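Open day at Zelevura - notes from the visit

Typed up on the train home, so excuse the state of it. Doors opened at 11, coffee first, name tags second. Bigger crowd than last September. Signe Hellström did the welcome, kept it short, then split us into groups by the color of our lanyards. I was in yellow with Brittany Wong from Drumeck and a few people from Nygård who had driven through the night and looked like it.

The hall tour

Started in the far hall where they test the Emow carts. Loud. Floor tape everywhere, most of it peeling. The carts stop well before your toes, which I tested more than I was supposed to. Range on a charge is 700 meters in the slow mode, so very much an indoor thing for now. Someone asked about ramps and got a polite non-answer.

Then upstairs, past the offices, to the part I came for.

The towel table

Eskil Ekström runs the cloth work. One arm, one wooden table, a white terry towel with an orange print on it and a striped hem. Job is to take the towel by the corner and fold it. Sounds like nothing. Cloth is a pain because it never lies the same way twice, and Eskil says the corner is where most attempts are won or lost. Come in too high and the fingers close on air, too low and they bump the table. They have logged 600 attempts on towels so far and want a lot more before anyone talks about a product.

We got to watch on a monitor fed from the wrist camera, much better than craning over shoulders. The view is just the two pointed fingertips and whatever is between them. The tip on the right has a scuffed, chipped edge. You end up leaning in with it as the corner gets close to the gap.
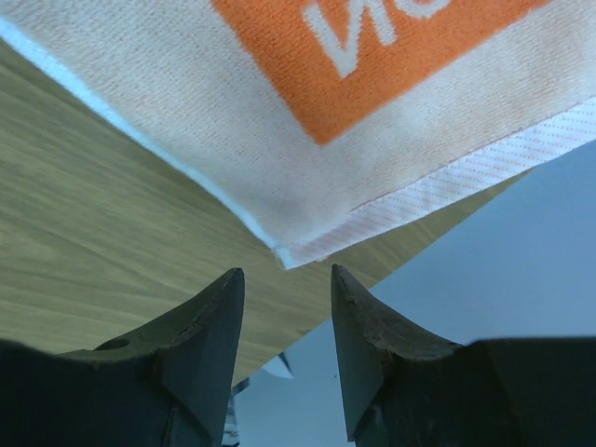

Questions from the floor

Tala Hattar took these, standing on a crate. Quick version:

Will it do fitted sheets? Laughter. No.
Does it learn from people? Yes, staff steer the arm by hand for part of the day and the recordings go into trainning.
How fast? Slower than you. She would not give a number.
Spare fingertips? Printed in house, swapped in 7 minutes. Maj-Britt Fjeld showed us the drawer.

Lunch and after

Soup, good bread, not enough chairs. Talked to Brittany about whether Drumeck could use any of this in their laundry line - she thinks sorting comes before folding, and I agree. Missed the afternoon talk on safety becuase of my train. Slides are supposed to go out to everyone who signed the sheet by the door. I signed it twice I think.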